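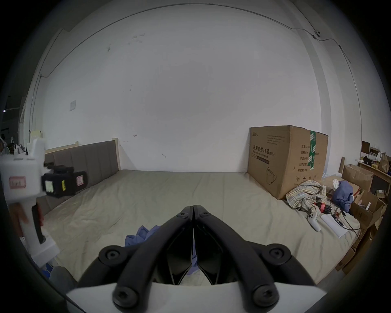 The Man Who Folds Last
October 12, 2022

Rizwan Magsi has been clearing other people's bedrooms for long enough to have views on headboards. He likes a padded one in a light wooden surround, greyish brown for preference, "because it forgives the rest of the room". He is less forgiving about what ends up in front of it. We met in Garkstead, where he runs Zolleo, a house-tidying business of two people and one van.

I asked where he starts. He looked pained, as if I had asked a baker about flour.

"The bed. You always start with the bed, and you always start by taking things off it. People want to begin with the wardrobe. The wardrobe can wait, it's got doors."

A khaki-beige fitted sheet, in his opinion, shows every wrinkle it has ever had. He doesn't iron them. "I pull the corners and walk away. I've a life to lead."

Then come the soft things: a plaid blanket in cream and light blue, rumpled, a blue something balled up next to it, a second blue something down towards the foot. Magsi calls this stage the harvest. Each piece is picked up, shaken and given a pile, and he won't fold until the last one is off the mattress. His colleague Ekrem Kırmızıgül folds as he goes. They have discussed it.

"Ekrem's way looks better at eleven in the morning," Magsi says. "Mine looks better at three."

Kırmızıgül, reached later by telephone, said that at three Rizwan is usually looking for his tea.

On cardboard boxes the two are closer. A big one that once held medical face masks, with the Chinese printing and the little drawing of a mask on the front, is to Magsi's mind a perfectly good box and a terrible piece of furniture. "It stands against the wall by the bed and in a week you've stopped seeing it. In a month there's a lamp on it." He gives a box 30 days. After that it is opened, flattened or given a label in English, and the client has to choose which.

White bags stacked by the wall are another matter. He does those last and alone, with the radio on. Pressed for the reason, he said that bags are where people put decisions.

He charges by the room and has done 27 since June, bedrooms mostly. The worst for time was a spare room in which every drawer turned out to hold blankets. The best was one where the owner had gone out and left biscuits.

Does he keep his own bedroom tidy? There was a pause while he stirred his coffee.

"The bed's clear," he said. "Ask me about the chair another day."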